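Ticket 476: Open day demo, block scene running slow on the big screen
Opened by: me (demo desk, Pluvitside)
Status: solved, leaving it open till the next visit

Hi all! So we had the Graltier folks over on 4th August for the open day, and the block demo was supposed to be the fun part. I ran it through once before they came and it was fine on my laptop. Then I plugged into the projector and the whole simulation went to mush. The arm moved like it was wading through syrup, and the queue at the door was already over 80 people (eek).

What I tried, in order:

Restarted the sim. No change.

Turned the shadows down to low. A bit better, but the tabletop looked awful on a screen that size, so I put them back.

Unplugged the projector and plugged it back in. Looked good for maybe a minute, then syrup again.

Checked the display settings and found the laptop had switched over to its weak built-in graphics when the second screen came on. Forced it to the proper card, restarted, and bam, smooth as anything!

The next group of 7 got the full run and asked a ton of questions, mostly about how the gripper knows which way a block is turned. I've passed those on to Oksanen, who wrote that bit of the software.

One leftover: the high camera view still bends the table edges, same as it did at the Gillo visit in July. I'm pretty sure it's only the wide lens setting in that view, so I didn't touch it with guests in the room. Can somebody with admin rights take a look? You can compare the 2 views right here.
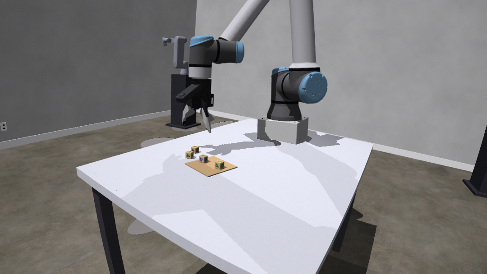
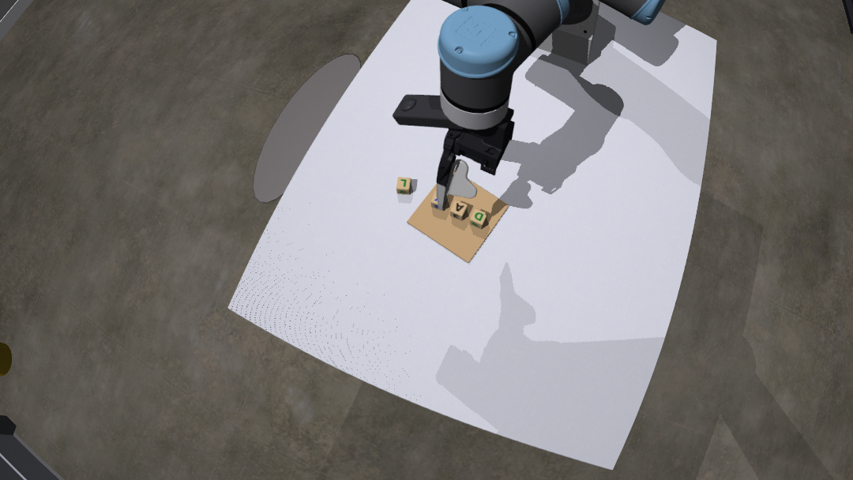 Block demo in the simulator: side view first, then the high view with the bowed table edges.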